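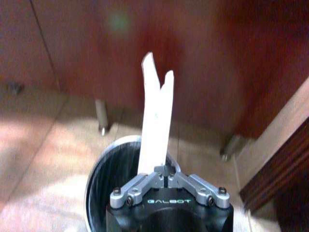
Item 2, grip: white forked strip held upright at its lower end.

Open day checks, home helper demo – Fonach rooms, November

I did this round before the doors opened, with the Trorkitz visitor sheet on my clipboard and a coffee in my other hand. My comments are under each line, so please read them and don't just look at the ticks!

1. Visitor line taped on floor: OK
Tape is down, 4 metres back from the cabinet. Tiles are shiny, so no running please (parents, that's you too).

2. Grip on light items: OK
Strip sat nice and straight in the jaws. I'd still like a spare, as it looks a bit ragged round the edges.

3. Stop button tested: OK
Pressed it twice. Lovely loud click!

4. Bathroom counter and arm reach: OK WITH COMMENT
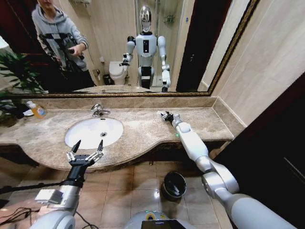

Item 4, bathroom: both arms at the counter, right gripper down on the marble.

I really like this stop on the tour, but it's a small room and everyone will want to see themselves in the mirror. Let's keep groups tiny. Soap bottle wants moving further from the arms, and I'd shift the round bin out from under the counter edge – somebody will kick it.

5. Operator has clear view: OK

6. Batteries: NOT YET
Spare pack 773 was still charging. Check again 30 minutes before the first group.

7. Leaflets: OK
We've got 400 from Clellico, all on the hall table.

Still open: items 4 and 6.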